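4.2 Does clear tape age the way the supply catalogues say it does?

Small archives and local museums buy a lot of tape, and most of what they believe about it comes from the people who sell it. The claim we met most often in our interviews was that a modern acrylic packing tape will hold a storage box shut for decades without yellowing, creeping or letting go. We could not find the testing behind it. The Drorkel product sheet cites an "accelerated ageing trial" with no temperature, no humidity and no sample size. The Bruvonis sheet repeats the same sentence with two words changed. When we wrote to both firms for the underlying data, one sent a brochure and the other did not answer.

This matters more than it may seem. At Fovham, the regional store we worked with, tape is the only thing keeping 340 of the cartons closed. Staff there had been told that the tape was a lasting part of the package and needed no checking. Lieselotte Oltmanns, who ran the store when the cartons were packed, kept a ledger of purchases, and we relied on it to date the seals. The ledger is a good source, though it has gaps. Two of the early years list tape only as "sundries", and we left cartons from those years out of the comparison.

We should say plainly what our survey can and cannot show. It was a survey of seals already in place, in one building, with one heating system that was replaced partway through. It was not a controlled trial. A carton that failed may have failed from the tape, from the board, from being overfilled or from being dragged along a shelf by its lid. Mohammadi and Bramwell argued in their earlier report that these causes can be told apart by looking at the lifted edge. We tried their method on 14 cartons, with two readers working apart, and the readers disagreed on four. That is too much disagreement for a method meant to settle the question, and we have not used it here.

Colour is a shakier guide still. Several guides tell staff to replace any tape that has "gone yellow", as though colour were a measure of age. Much tape is coloured when it is made, and even a clear film can look quite strong in colour once many layers are wound together. The same film looks paler where there is only one layer of it. A reader who judges a roll by its side and a seal by its face is comparing two different things.
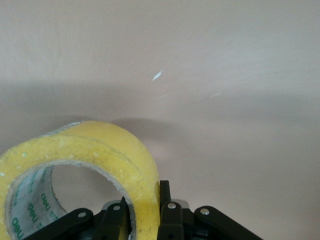
Figure 4. Roll of yellow packing tape with a grey cardboard core. The outermost layer looks paler at the upper edge.

Dust is the other sign that people bring up, and again we are doubtful. Caldeira treats specks on a roll as evidence of long or careless storage. Perhaps they are, in some cases. But a roll can pick up dust in an afternoon on a workbench, and a roll left in its wrapper for years may have none at all. We found no published attempt to link the two, and the Skjelbred handbook, which is often cited on this point, gives no source beyond "common experience".

What we can report is modest. Seals on cartons kept along the outer wall had lifted more often than seals on cartons kept inside, whatever the brand and whatever the year in the ledger. The difference held when we set aside the heaviest cartons. It shrank, but did not vanish, when we set aside those moved during the heating work. Brand made no difference that we could separate from shelf position, as the store tended to fill one bay at a time from one order of tape.

Amarachi Dauda, who read a draft of this section, pointed out that staff may have re-taped the worst cartons without noting it in the ledger. She is probably right. If so, our figures flatter the tape -- and they would flatter it most on the inner shelves, where cartons are handled more often and a loose flap is likelier to be noticed. We have no way to correct for this at present. Marking each new seal with a pencilled year on the carton beside it would cost very little and would make a later survey worth far more than ours.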